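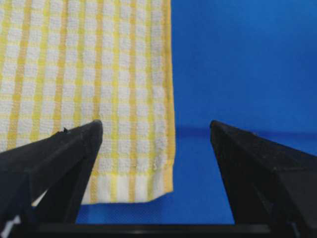
To: automation-buyers list
Subject: Re: Spare fingers and the Lamura quote

Thanks to everyone who replied last month. I have our figures together now, so I'll answer the question below and then ask one of my own.

> We are a small linen hire firm looking at one arm for towel
> folding. The arm itself we can price. What we can't get a
> straight answer on is what to put down for grippers, covers
> and the rest in the first year. Does anyone have real numbers?
> Also, did you buy the towels for trials or use your own stock?

Our setup at Butville is two arms, both with the two-finger grippers from Grillovex, working on flat towels and tea towels only. We budgeted 3,000 for consumables and spares in the first year and it was nearly all gone by July. Most of it went on fingers. They rub against the table when picking up an edge, and once the tips are worn they start missing thin hems. We now change them as a pair and keep one pair per arm on the shelf.

A finger pair costs us 300 including delivery. Brandes will do a better price if you order in bulk, but they want a commitment for the year and we didn't feel able to give one. Lead time was 13 working days on the last order. The one before was longer, and we had an arm standing idle for part of it, so please don't plan on having none in stock.

Table covering is a separate line and easy to forget. Ours is plain blue, chosen so that white and yellow goods stand out for the wrist camera. If you handle blue linen you will need a second colour and the time to swap it over.

On trial towels – buy some, and use your own stock as well. New towels lie flatter and all behave the same. Ours from the hire pool have pulled loops and corners that don't sit square, and that is what the arm has to cope with. We put 30 aside, mostly checked terry, and took them off the stock list so that they didn't wander back into circulation.

Things I would put in the budget from the start: two spare finger pairs, one spare camera cable, a second table cover, and a day of fitting and calibration each time the supplier changes a part number. The last one caught us out twice.

My own question. Lamura have quoted us for a service contract that covers the arms but leaves out grippers and cameras. Has anybody got them to include the grippers, and did it make much difference to the price? We have to put our equipment request in before the end of the month. Replies on the list are fine, or off it if you would prefer not to share prices.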